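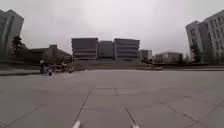
How long does it take to get from the sofa to running five kilometres? For most of the people Radwa El Sherbiny coaches it's nine or ten weeks, and she'd like you to stop asking whether it can be done in four.

Home Interviews Training Kit Clubs near you Contact

I'd asked her pretty much that question before I'd even sat down, because I'm nosy and because I've started and dropped a running plan three times. She laughed and pushed the sugar across the table.

"Everyone wants the number," she said. "Then I give them the number and they argue with it!"

Radwa runs Festurer, a beginners' running club that began in February with five people and a borrowed whistle. There are 66 on the list now, though she's quick to point out that a wet evening gets you half that. They meet at seven, they walk a lot more than I'd expected, and the first proper run of the course lasts one minute.

One minute? I must have pulled a face.

"You'd be surprised who finds that hard," she said. "I did. I was thirty-eight, I'd had two kids and I'd last run at school, in the wrong shoes, with somebody shouting at me. I got to the postbox and had to hold on to it."

She came to coaching by way of Léonie Aubert, who had a small group of her own called Nirkora and took Radwa on as a sort of unpaid sheepdog, running at the back and bringing in the stragglers. She did that for two winters and says it taught her more than the coaching certificate. At the back you hear people's breathing. You hear what they say to themselves as well, and a lot of it isn't very kind.

"Léonie never once looked at her watch in front of a beginner," Radwa told me. "She'd look at it afterwards, in the car. I've copied that. I've copied nearly everything, she knows I have."

Do they still talk? All the time, apparently — mostly about hamstrings.

I wanted to know about the hills, as a friend of mine had come home from week six muttering about them. Radwa uses a street called Besnard Rise, 100 metres from lamp post to lamp post, and she has people walk up and jog down, then jog up and walk down, and only then jog the lot. Towards the end of the course there are 800 metre repeats as well, with as long a rest as you like in between. I said that sounded generous.

"It's bribery," she said. "If I tell them ninety seconds they spend the whole ninety seconds worrying. If I say have as long as you want, they're off again in two minutes, chatting."

And kit? She's not bothered about kit. A decent pair of shoes, a top you don't mind sweating in, and a bra that does its job if you need one (she was very firm on that). She has a soft spot for her old Jatau rain jacket, which has lost its zip pull and now does up with a paper clip, and she won't hear a word against it.

We'd got through two pots of tea by then and I had a train to think about, so I asked what she says to people like me, the ones who stop at week three every single time.

"Start again at week two," she said. "Don't go back to the beginning, you'll be bored stiff. Week two, and bring somebody slower than you."

I said I wasn't sure I knew anybody slower than me. She wrote down the meeting place on the back of my receipt and told me seven o'clock, by the railings.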